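**Chore robots: close, not there yet, says Drenier**

2024-01-04

Can a machine do the dishes yet? Sort of. Can it put away the groceries? Some of them. That was the mood at Drenier's open day this week, where the company talked up its plans for household and shop-floor helpers and then – to its credit – spent most of the hour on what still goes wrong.

The numbers first. Drenier put its newest system through 706 tries at pantry and shelf jobs. Boxes and cans went fine, mostly. Bags were bad. Anything that crumbles was worse. The company didn't hand out a full breakdown and wouldn't be pushed on one, but Kohei Iwasaki, who runs the kitchen side, gave one figure for unpacking a mixed grocery bag: 53 percent done with no person stepping in.

"Half is not a product," Iwasaki said. "Half is somebody standing next to it."

Speed is the other sore point. A bag that a person empties in a couple of minutes takes the machine 30. Iwasaki thinks that comes down a lot by April. Others in the room less sure.

Much of the work now is by hand, literally. People wear a headset, pick up a gripper and do the chore themselves, over and over, and the software learns from the recordings. Food is a big part of it. Dried noodles are a favorite test item: stiff, light, easy to snap, no two blocks quite alike. Squeeze to hard and there are crumbs in the cupboard. Too soft and it's on the floor.
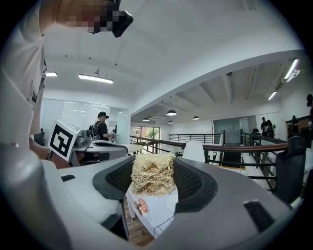

Kerubo Mrema would settle for a machine that does one dull job all the way through, start to finish, and said so when the floor was opened up. Wiping down shelves, say. Or facing up cans before opening. She has heard promises about the whole kitchen for years and would trade all of it for one clean aisle at six in the morning.

That got some nods. Stetora, the small grocery chain trying out Drenier's shelf system, seems to be thinking the same way. It has the machine in 5 stores, back room only, boxes only. No bags, no produce, no customers nearby. Wafula Lukumay, who manages the trial for Stetora, said staff have mostly got used to it. They still check its work.

"It's a slow coworker that doesn't take lunch," Lukumay said. He wants it out on the shop floor but gave no date.

What it can do today, going by what was said:

- move boxed goods from a cart to a shelf, if the shelf has space
- pick up cans, jars and most cartons
- stop when a person gets close

What it can't, or not well:

- soft bags, netting, anything with a loose flap
- tell a dented can from a good one
- laundry. Folding towels is "okay-ish," shirts a mess
- deal with a kitchen it hasn't been in before

That last one matters most for homes. Every kitchen is different and people move stuff. Ville Jääskeläinen, who works on the learning software, said new rooms knock the sucess rate down sharply and more recordings from more places is the only fix he trusts.

Price? No answer. Home version? Also no answer, though the name Sang has been picked for it. Drenier says a second round of store trials is planned, with bags added to the list this time. Stetora has not yet said whether it will sign up again.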